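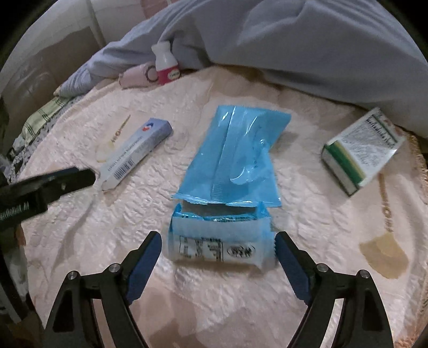 Letters to People Who Can't Read Yet: speaker notes
Hằng Khổng
6/20/26

We use cookies to remember your preferences. Accept | Manage settings

Start without the slides. Wait for the chairs to stop scraping.

Good evening. My book is a set of letters to my granddaughter, who was four months old when I began and had no interest in it. She's now at the age where she has an interest, which is to draw on it.

I wrote 87 letters. The published book has 30. My editor at Padside was very kind about the other ones and used the word "overlap." She meant I had told the story about the flooded car four times. (Pause. If they laugh, tell the flooded car. If they don't, move on and tell it in the Q&A.)

READ: the opening of letter two, down to "and your grandfather pretended to know the way." Slower than at Bernness. Somebody timed me at Bernness.

Where the idea came from. My own grandmother left one letter. It was mostly instructions for pickling, and a line at the end telling my mother to stand up straight. I've read it more often than any novel I own. My mother, I should say, does not stand up straight.

So I sat down one January to write something wise, and got as far as the date. The trouble with wisdom is that you have to have some on hand. What I had was opinions on neighbors, a bad knee, and a long grudge against a dentist. All three are in the book. The dentist has been given a different haircut.
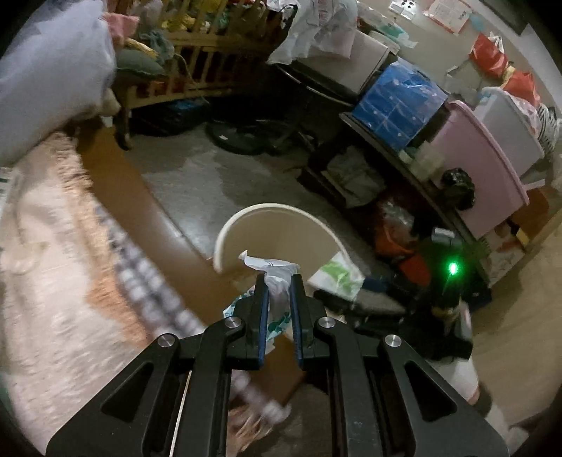 Now the advice chapters. Reviewers like these least and readers write to me about them most, so I read from them with my chin up. The letter on money runs to 2000 words and could be replaced with "spend less." The letter on marriage is shorter. My husband read it first and returned it with the commas fixed and no other remark. I've been thinking about that for two years.

READ: from the letter on being wrong, the paragraph with the ladder. Skip the Latin.

A word about Châu. Several of you will ask. Châu is the cousin in letter nine who leaves without saying goodbye, and yes, there's a real one, and yes, we speak. She wanted to be taller in the book. I made her taller.

On who these letters are for. I used to say they were for my granddaughter at 30, and that she could open them then. A woman at the Arton library asked me why, in that case, I'd sold them to her for the price of a lunch. I had no answer and I still think about lunch. I suppose I write to one person because it stops me from clearing my throat. With a crowd in mind I get grand. (Look at crowd here.)

If time is short, cut to the last letter. It's the one about the bus, and it takes 10 minutes if I don't stop to explain who Uncle was.

Questions. Repeat each one into the microphone. Don't argue with the man who has also written a book. Ask him what it's called.

Water is on the left.

Get new talks and readings by email. Enter your address to subscribe. Unsubscribe at any time.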